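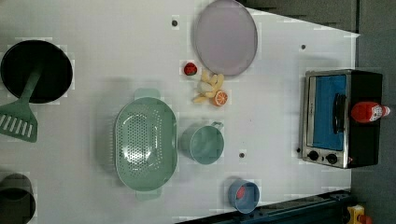
Lesel - Viltia EP, vinyl or digital?

carken_dub
Has anyone got the 12" yet? Only 300 pressed and the shop wants a lot for 4 tracks.

nightbus15
Got mine in December. The A-side is loud and clean. B2 is the best one, slow acid line and hardly any drums.

lowpass
Disagree on B2. It goes nowhere for three minutes. The Yang remix is the one I play out.

carken_dub
The remix is on the digital too, right?

lowpass
Yes, same master as far as I can tell.

nightbus15
Not the same. The vinyl has more low end.

carken_dub
OK, ordering the 12".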